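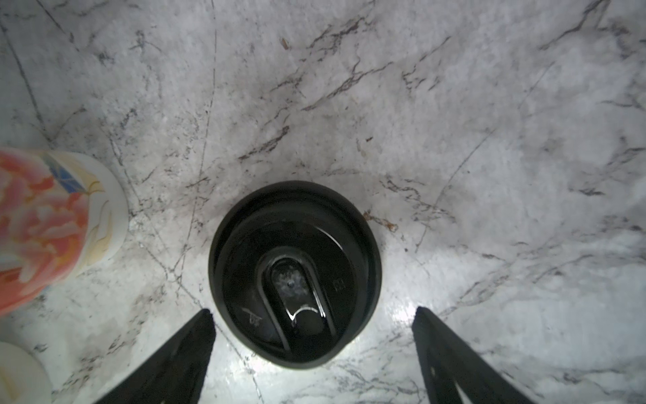

Figura 1. Copo térmico preto com tampa de corrediça, visto de cima, sobre bancada de mármore.

Relatório de projeto: manutenção e arrumação de copos reutilizáveis na copa da Residência Pekine
Unidade curricular de Gestão de Espaços Domésticos e Coletivos

1. Enquadramento

O presente relatório descreve o trabalho realizado no âmbito do projeto Flendus, dedicado ao uso partilhado de recipientes para bebidas em cozinhas coletivas. O estudo decorreu na copa do segundo piso da Residência Pekine, frequentada por 108 residentes, e foi concluído em julho. A copa dispõe de uma bancada em mármore, junto da qual se preparam cafés e chás ao longo de todo o dia.

A direção da residência deixou de fornecer copos descartáveis no início do ano letivo. Desde então, os residentes utilizam copos térmicos próprios, que ficam com frequência sobre a bancada entre utilizações. O grupo propôs-se analisar a limpeza das tampas e definir um local de arrumação.

2. Objeto de estudo

Selecionou-se o copo com tampa de corrediça, por ser o modelo mais comum na copa. A tampa é um disco plano com uma calha alongada em relevo, onde se situa a abertura para beber. Na Figura 1, o interior desta abertura apresenta um aspeto baço, com pequenas marcas semelhantes a gotas, podendo tratar-se de resíduo seco ou de condensação. A superfície preta mostra ainda riscos ligeiros e partículas de pó.

3. Procedimento

Foram acompanhados 10 copos durante cinco semanas. Os proprietários mantiveram os hábitos de lavagem na primeira semana e seguiram, nas restantes, a ficha elaborada pelo grupo, que previa:

Retirar a tampa do copo logo após a utilização.
Passar a corrediça por água morna, nas posições aberta e fechada.
Limpar a calha com escovilhão fino e detergente neutro.
Secar a tampa separadamente, com a face interior voltada para cima.

Para a arrumação, instalou-se uma prateleira Gakeo de dois níveis, ficando o superior reservado às tampas. A bancada passou a ser limpa ao fim da tarde com pano húmido e sabão neutro, evitando-se vinagre e outros produtos ácidos, que atacam o mármore.

4. Resultados

No final do período, sete dos copos acompanhados não apresentavam resíduos visíveis na calha. Nos restantes, a sujidade concentrava-se sob a peça deslizante, zona de difícil acesso quando esta não é desmontável. A secagem separada foi a instrução menos cumprida, sobretudo de manhã. A prateleira teve boa aceitação, embora o nível superior se tenha revelado baixo para os copos que alguns residentes ali insistiam em colocar.

5. Limitações e trabalho futuro

A avaliação foi exclusivamente visual e não incluiu análise microbiológica. O grupo recomenda a repetição do ensaio na Residência Pisharody, cuja copa possui bancada em aço inoxidável, e a afixação da ficha de lavagem junto ao lava-loiça. A versão para impressão consta do Anexo A.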